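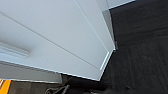
Normen liest man meistens am Schreibtisch, und dort versteht man nur die Hälfte. Deshalb bin ich an einem Samstag im Februar zum Tag der offenen Tür bei Cliletance gefahren, wo man sehen konnte, wie die Regeln für kollaborierende Roboter in einer Werkstatt angewendet werden. Ich arbeite selbst in einem kleinen Betrieb, der zwei Roboterarme besitzt, und ich wollte wissen, ob unsere Risikobeurteilung ungefähr so aussieht wie bei den anderen. In der ersten Halle ging es um Arbeiten nahe an flachen weißen Platten, mit der Kamera am Handgelenk. Aus dieser Nähe bleibt von dem weißen Körper nur eine Ecke übrig, mit dünnen Fugen, die schräg über die Fläche laufen, und daneben der dunkelgraue Teppich. Für mich war das schon die erste Lektion: Was die Kamera am Handgelenk zeigt, ist kein Ersatz für den Blick auf den ganzen Arbeitsraum. So steht es bei Cliletance auch in der Betriebsanweisung, und zwar auf der ersten Seite.

Geführt hat unsere Gruppe Lumturie Delić. Sie ist verantwortlich für die Maschinensicherheit und spricht sehr schnell, aber sie hat jede Frage zweimal beantwortet, wenn es nötig war. Ihre Gruppe hatte 13 Besucher, und am Anfang mussten wir alle unterschreiben, dass wir die Unterweisung gehört haben. Manche fanden das übertrieben. Ich fand es richtig.

Am meisten hat mich interessiert, wie sie mit der Geschwindigkeit umgehen. Im Einrichtbetrieb gilt bei ihnen eine interne Grenze, die tiefer liegt als die bekannten 250 Millimeter pro Sekunde, und für die Arbeit nahe an Kanten und Ecken noch einmal eine eigene. Frau Delić erklärte, dass eine Ecke viel gefährlicher ist als eine Fläche: Wenn eine Hand zwischen Greifer und Kante kommt, verteilt sich die Kraft auf sehr wenig Haut. Die Grenzwerte aus der ISO/TS 15066 kennt in unserer Branche fast jeder, aber gemessen werden sie nach meiner Erfahrung selten. Cliletance misst bei jeder neuen Anwendung und nach jedem Wechsel des Greifers. Im Ordner, den wir durchblättern durften, waren 183 Messprotokolle, jedes mit Unterschrift und mit der Angabe, an welcher Stelle gemessen wurde.

Nach der Kaffeepause hat Ward De Graaf von der Firma Mulder einen Vortrag gehalten. Mulder liefert die Greifer und auch die Software Kulau, in der die Freigaben verwaltet werden. Über die Software möchte ich nicht viel schreiben, ich habe sie nur zehn Minuten gesehen. Gut gefallen hat mir seine Bemerkung über Markierungen am Boden. Er sagte, eine Linie auf dem Boden schützt keinen Menschen, sie sagt ihm nur, wo er nachdenken soll. Wer eine echte Trennung braucht, muss einen Zaun, einen Scanner oder eine Lichtschranke nehmen. Ein Teilnehmer hat widersprochen, dass dies für kleine Betriebe zu teuer ist, und es gab eine längere Diskussion — leider ohne Ergebnis, weil der Raum wieder gebraucht wurde.

Ich habe mir für unseren Betrieb folgende Punkte notiert, so wie sie bei Cliletance auf dem Aushang standen:

Vor dem Start den ganzen Arbeitsraum mit eigenen Augen prüfen.
Das Zustimmgerät hält die Person, die dem Arm am nächsten ist.
Nach einem Nothalt schreibt man zuerst den Grund auf und quittiert danach.
Änderungen am Programm gibt eine zweite Person frei.
Kabel und Schläuche bekommen einen festen Weg.

Den dritten Punkt machen wir bisher nicht. Bei uns wird quittiert, und am Abend erinnert sich niemand mehr genau, was war. Das Verzeichnis der Nothalte bei Cliletance hat inzwischen 1012 Einträge, auch solche, bei denen jemand nur aus Versehen an den Taster gekommen ist. Frau Delić sagte, gerade diese seien nützlich, denn man hat danach drei Taster an eine andere Stelle gesetzt.

Nicht so gut war die Organisation am Mittag. Man hatte mit weniger Leuten gerechnet, gekommen sind über 300, und die Schlange vor der Kantine ging bis in den Hof. Auch waren die Unterlagen nur an einem einzigen Tisch zu bekommen, und ich habe das Blatt über die Prüffristen nicht mehr erhalten. Es soll per E-Mail nachgeschickt werden.

Die nächste Veranstaltung dieser Reihe findet bei Dumen statt, dort mit dem Thema mobile Plattformen. Ich habe mich schon angemeldet und werde dieses Mal meinen Kollegen aus der Instandhaltung mitnehmen.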